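Lislow agrees on house rules for teaching robots to pick things up

19 March 2022

The robotics workshop at Lislow has a rule book at last. It runs to 3 pages, took since August to write, and devotes more space to cables than to robots.

The rules cover demonstration work, in which a person does a simple job by hand, or with a hand-held gripper, while markers and sensors record how it was done. A robot is then expected to learn from the result. Until this week every team at Lislow recorded in its own way, and the recordings got along about as well as the teams did.

"We had almost 800 recordings of people reaching for things, and two groups that couldn't read each other's files," said Denise Bunting, who edited the final text. "One of them had labeled every object 'item.' Technically it's hard to argue with."

Under the new rules, markers must be rigidly mounted and face outward, forearm electronics go on the outside of the sleeve, and any cable must have enough slack for a full reach. The person doing the reaching is to move at an ordinary pace -- a clause that was argued over for most of an afternoon, at no great pace itself. 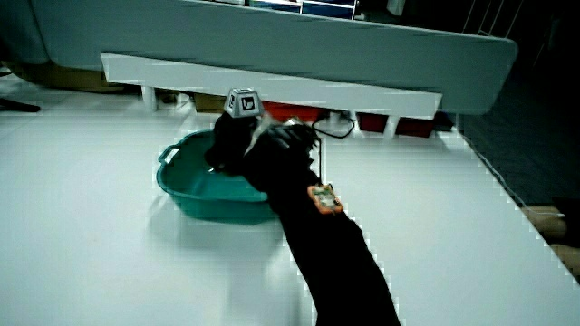
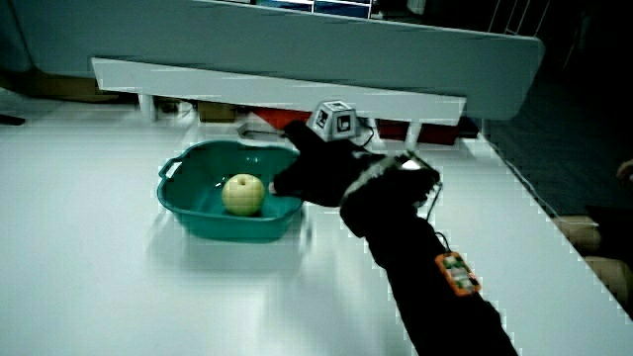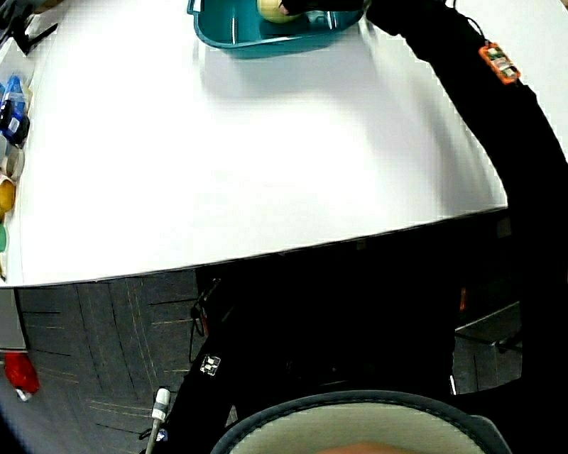

Reaching into the teal container, with the gripper and with the glove.

Kuldeep Tomar, who drafted the section on setup, wanted a written check before each session: markers clean, straps snug, table edge clear of cords. He got it, along with a box to initial. Terence Penrose asked for a second box confirming that the first had been initialed. He did not get it.

The sharpest disagreement concerned failures. The first draft told teams to delete any attempt in which the object was dropped. Laine Urbonaitė objected that a robot raised entirely on success would be poorly prepared for a career in fruit. Dropped objects now stay in the record, marked as dropped, and the person who dropped them stays anonymous.

Each new operator must also complete 100 practice reaches before anything is kept. Existing operators are not exempt, a point several of them have asked to have explained again.

Godska, which shares recordings with Lislow, will adopt the same rules apart from the initials. The older files will be relabeled by hand, starting with "item."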